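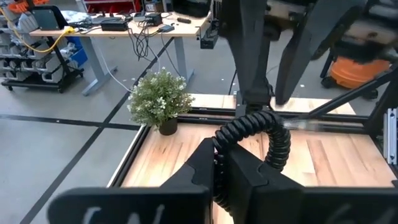

Ellstead Automation Forum › Safety and Incidents
Thread: Unexpected restart after protective stop, two-arm table cell

cell_lead_ellstead
Posted December 2024
We wish to report a fault on our two-arm cell, which runs the Tramov controller. At cycle 309 the left arm entered a protective stop. The fault was cleared from the desk, and the arm resumed at 80 percent speed without a second confirmation. There was no injury. The cell has been withdrawn from service pending review.

baltholm_controls
Please state the firmware version and whether the reset input is latched. A held reset signal can be read as a start request.

cell_lead_ellstead
Firmware 3. The reset is not latched. Both arms share one stop circuit — the reset, however, is wired separately for each.
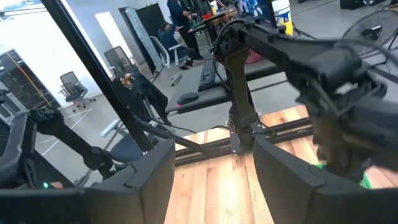
Staff also have desks in the same room, and we therefore consider the matter serious even though the reach of the arms was clear at the time.

mkhize_safety
I do not agree that firmware is the first concern. A reset should never be given from a position where the whole table cannot be checked. Move the button before changing any settings.

baltholm_controls
Moving the button would leave the fault in place. The wiring should be corrected first.

mkhize_safety
Then both should be done before power is restored.

cell_lead_ellstead
Agreed. A latched reset has been ordered and the button will be moved. Test results will be posted in January.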